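Wear of Printed Cotton Table Linen under Repeated Laundering
Project report, Textile Care module
Han-gyeol Joo and Hye-jin Han

2. Background

Printed table linen is washed more often than most household textiles and at higher temperatures. Color loss in such cloth has two main sources: dye that was never fixed to the fiber, which leaves in the first few washes, and surface abrasion, which continues for the life of the cloth. Pigment prints sit on the surface in a binder and are affected mainly by the second. Reactive prints bond with the cellulose and are affected mainly by the first.

Small repeating patterns are of interest here. Fading on a plain ground is easy to see, while the same loss on a busy pattern is often missed until the cloth is laid next to an unwashed piece.

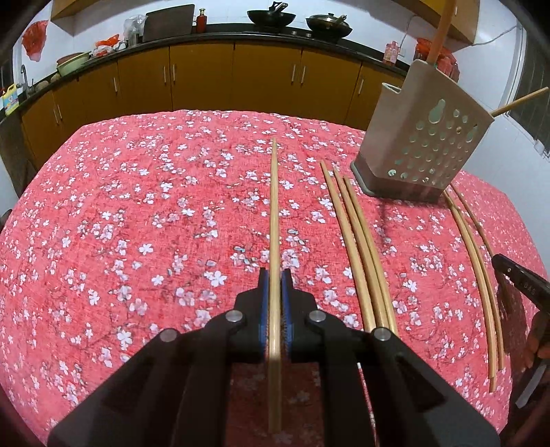

Figure 3. Cherry-blossom print on a coral-red ground, with a chopstick.

3. Method

Strips were cut from one bolt supplied by Zasten, article 1784, with the long side parallel to the warp. Each strip was overlocked on all edges before washing. One set was washed with a powder detergent containing oxygen bleach, the other with a liquid color detergent (Drollon). Loads were made up to equal weight with undyed cotton. All strips were line dried indoors – tumble drying was left out because it adds abrasion of its own.

Abrasion was tested separately to 2000 rubs, with an inspection every 300 rubs and a final one at the end. Color change was graded against the gray scale by both authors independently, and the lower grade was recorded.

4. Limitations

Only one bolt was used, so variation between print runs is not covered. Water hardness was not controlled. The grading was done under daylight in May, and cloud cover differed between sessions.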